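Growers and Makers Board > Drying and Preserving > Banksia going brown in the box

faustine_vidal
Hello all. I have a small stall and I make dried arrangements, mostly banksia, leucadendron and some paper daisies. English is my second language so please excuse me if I use the wrong word for something.

My question is about colour. I cut the banksia when the flowers are two thirds open, I hang them upside down in the shed, and after 20 days they go in cardboard boxes with tissue. When I opened the boxes in November the orange ones had become brown at the tips. The leucadendron in the same boxes kept its red very well. Is it the box, or do I cut too late?

paddockrow
You cut too late. One third open, no more. They keep opening after you cut them and the first florets are already tired by the time the top ones catch up.

mulga_jen
I don't agree with that for banksias. I cut mine nearly full open and they hold for a year. Orange just fades faster than yellow does. What is the shed like? Tin roof? Any windows?

faustine_vidal
Tin roof and one window on the west side, no curtain. I did not think about the window because the bunches are not directly in front of it, but the sun does come in at 5 in the afternoon and it reaches the back wall.

mulga_jen
There is your brown. Cover the window with something heavy and try again before you change your cutting time. If you change both at once you won't know which one helped.
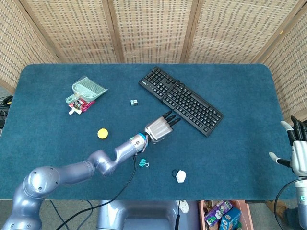

Clanivum Flower Growers - Stall and Online Sales Group

dankwa_hill
Following this thread from the sales group. We had the same complaint from a customer who bought Promel wraths (wreaths, sorry) from us and hung hers over a heater. I now put a care card in every box: no sun, no steam, dust with a soft brush. Returns went down to 2 last season.

paddockrow
Cards are fine but they don't fix flowers that were cut too late.

dankwa_hill
I didn't say they did. She also asked about boxes and I think people are skipping that part. How tight do you pack, Faustine?

faustine_vidal
Quite tight, maybe this is a mistake also. I wanted to fit everything in the boxes I had. The leucadendron was on top and the banksia underneath.

mulga_jen
Then the banksia had the weight on it and less air. Stems should feel stiff and the cone should feel light before you pack at all. 20 days is not enough for a fat cone in a humid month. I leave mine five weeks.

comero_creek
Five weeks here as well. I tried silica gel for the big heads and spent 300 dollars to learn that air is free. For small paper daisies it is worth it, for banksia I would not bother.

paddockrow
Silica works if you dry it out again between batches. Most people don't.

comero_creek
I did, in the oven. Still would not pay for it twice.

faustine_vidal
Thank you to everyone. I will cover the window first and keep the cutting time the same, as Jen says. I will also leave one bunch for five weeks - and for paddockrow, I will cut one bunch at one third open and hang it beside the others, so we can compare.

paddockrow
Good. Put a tag on it with the date, you will forget otherwise.

faustine_vidal
I have tags. One more small question, do you take the leaves off before hanging or after?

mulga_jen
Lower ones before, the rest after.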